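7 October 2022

Home late again, feet sore, had toast for dinner. I said I'd write this down while it's fresh, so here goes.

The new cell at Inddale is up and going and I am officially "on" it, which means I've stopped packing crockery (ten years of packing crockery!) and now I set crockery out for a robot to pick up. Same mugs, same saucers, different job. I still go in by the same door and punch 1111 on the keypad like everybody else, but by seven I'm at the big table with the brown paper and the blue tape, working down the squares. You put the saucer in the square on the sheet, mug on top, then step back and let the arm have a go. Then the next square. Then the next one. My back is loving it, I haven't lifted a full carton since May.

What I miss is the talking. On the old Wolar line there were always people on either side of you and you heard about everyone's kids and gall bladders whether you wanted to or not. Now there are two of us, and half the time the other one has her head down over a teach pendant. I'm learning the pendant too, slowly. The menus are a maze and I keep hitting back when I mean save.

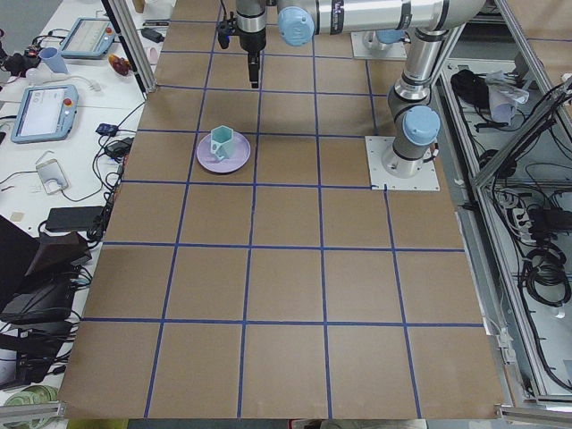

The girls at lunch reckon I've gone over to the other side. One of them told me straight out that it's fine for me, I got the training, but what happens to the ones who didn't put their hands up, and did I think Cloutier was going to keep a full packing crew once that thing could do a whole shift? I didn't have an answer. The bosses say no jobs are going, just moving around, and maybe that's so. She said they told her sister the same at Dranura and then the night shift went. I ate my sandwich and felt like a bit of a traitor.

Still, I asked the supervisor if two more from packing could be trained up before Christmas, and he said he'd look into it. I'll ask him again next week. Must remember to bring my own cushion for the stool, and the pay slip needs checking because I don't think the new rate's on it yet.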